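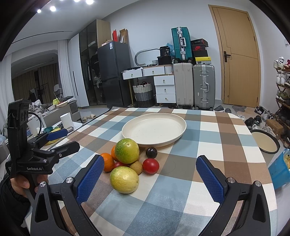

Does a small wind turbine make sense alongside rooftop solar?

Posted by Morag Kerr
Thursday, May 14, 2026

We've had solar on the roof for 2 years and I love it. I check the app far too often! The trouble is winter. In January the panels made 248 kWh for the whole month, and we still bought plenty from the grid. It's windy up here on the ridge, especially at night, so I'm thinking of adding a small turbine on a pole behind the garage. A local installer has quoted me for a Laltari, with a Stakix mast, and says it would tie into our Chidiac inverter. Has anyone done this? Should I get a battery first? I'd love to hear real numbers, good or bad. 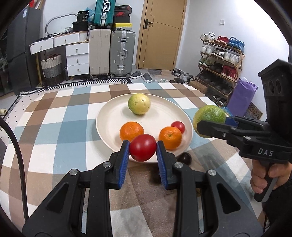
3 replies

Cledow_Dan
Great project! We put ours up on open pasture and it has been a joy on stormy nights, when the panels are doing nothing. Last year it made 1284 kWh. Please measure your wind before you sign anything, though. I put a cheap logger on a pole at the height I wanted and left it there all winter, and the spot I liked best was the worst of the lot (a row of spruce upwind was chopping up the air). Behind a garage sounds risky to me. You want the blades well above anything nearby, and that usually means a taller mast and a chat with the zoning office.

Also ask the installer, in writing, whether your inverter can take a turbine at all. Many solar ones can't - mine needed its own controller and a dump load, and that added a fair bit to the bill.

ridgetop44
get the battery

plainsparks
I agree with Dan on the logger. On the battery, look at your hourly export first. If you're sending a lot out at lunchtime and buying it back at supper, a battery helps most of the year, but it won't fix January when there's little to store. Wind can help then, if you really have it. Ours is 200 feet from the house and I'd still call it noticeable on a gusty night, so talk to the neighbors early. Mine came over to watch it go up and stayed all afternoon! Do post your logger readings when you have them, I'd love to see what that ridge can do.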